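Why does a wall need a skirting board?

A skirting board is the long strip fixed along the bottom of a wall. It covers the gap where the wall meets the floor. Floors swell and shrink a little with the weather, so builders leave a small space at the edge. The board hides it.

It also takes knocks. Shoes, brooms and vacuum cleaners all hit the lowest part of a wall. Paint higher up marks more easily. A scuff is a thin smear left on the paint by something rubbing past.

Low sockets and outlet boxes usually sit just above the board, so cables can run down to the floor. 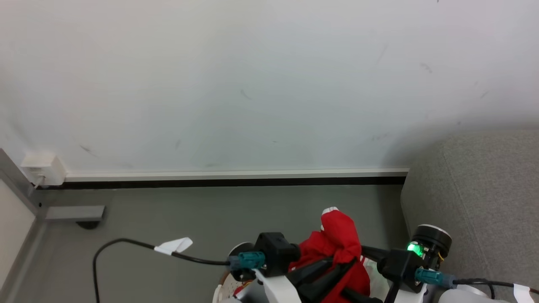 Light grey skirting board between a white wall and a grey floor. The wall has faint scuffs.

Word to know: upholstered. Covered in fabric, like a sofa.

Text: Celina Szulc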